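Section 4. Setting Up a Free Community Meal in Misilico

Misilico keeps the event listing, the guest count and the kitchen sheet for one meal in one place. Complete Section 3 (Host Account) before you begin.

4.1 Create the event

1. Sign in and select New Meal.
2. Enter the name of the hosting group as you want it to appear on the public page. Up to 6 co-hosts can be added.
3. Enter the street address of the hall. If guests use a side entrance, type it in the Directions box.
4. Set the serving hours. Use the time the first plate goes out – door time has its own field.
5. Under Cost, choose Free. The listing will not publish if this field is blank.

Note: Listings in the Gronow and Briltatberg areas also appear on the shared Tisteo calendar. Changes can take until the next morning to show there.

4.2 Set the guest count

1. Open the Guests tab.
2. Enter the number of seats in the hall.
3. Enter the number of meals planned. The default is 100 and the maximum for a single event is 300.
4. Turn on Carryout if guests may take meals home.

Caution: Lowering the meal count after the listing is published does not cancel existing sign-ups. Contact those guests before you save the change.

4.3 Fill in the kitchen sheet

1. List each dish on its own line.
2. Mark allergens for every dish, including bread and desserts.
3. Add the cookware the hall has on hand. Lids are entered as separate items.
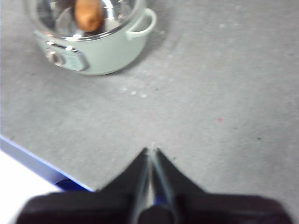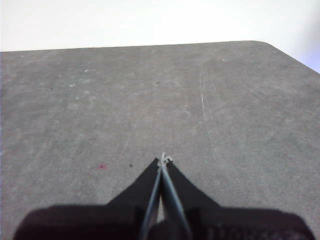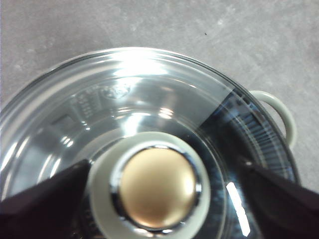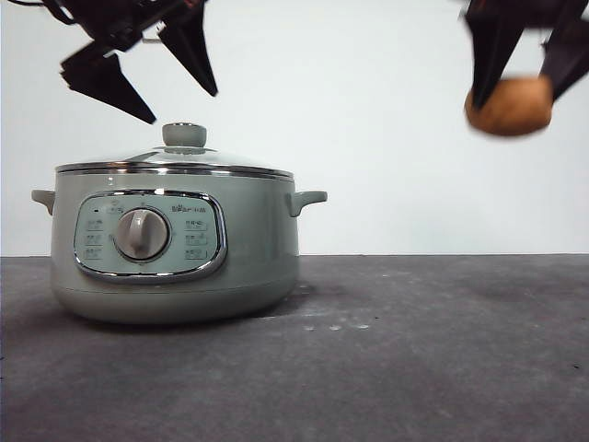 4. Select Save Sheet. A copy goes to each co-host by email.

4.4 Publish and print

1. Select Preview and check the address and hours once more.
2. Select Publish.
3. To make a door flyer, select Print and choose Letter size.

Note: A listing stays public for 21 days after the meal and then moves to Past Events. To repeat a meal, open it there and select Copy. The guest list is not copied.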